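Gripper pads and a mat that creeps

Feb 23, 2021

The box-opening cell at Peltodville had its pads changed this morning. The old ones had worn smooth at the tips and the fingers were slipping on corrugated board, mostly when pulling a flap outward. Usha Arumugam ordered the ribbed type from Idomier. Two screws per pad, medium threadlocker, then 20 open-close cycles with nothing between the fingers before any board goes near them.

I left the cable loop at the base of the gripper slightly longer than the drawing asks for. At full opening the shorter loop pulled on the connector – not much, but every cycle.
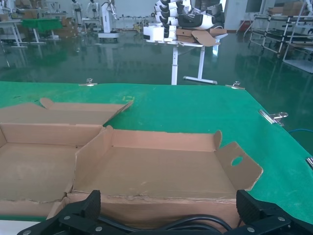
The mat was the other job. It creeps toward the robot when a box is dragged over it, and the taught positions go off with it. Binder clips along the table edges hold it well enough for now. Brunello Caputo wants it glued. I would like to be able to take it up and clean under it, so the clips stay until March.

After any work on the fingers I redo the zero with the gripper fully closed, then check the wrist camera against the mark on the mat. If the offset is over 2 mm, I recalibrate the camera and leave the taught points alone. Changing both on the same day makes the log useless.

Still open: a spare bracket, and a proper strain relief for the cable.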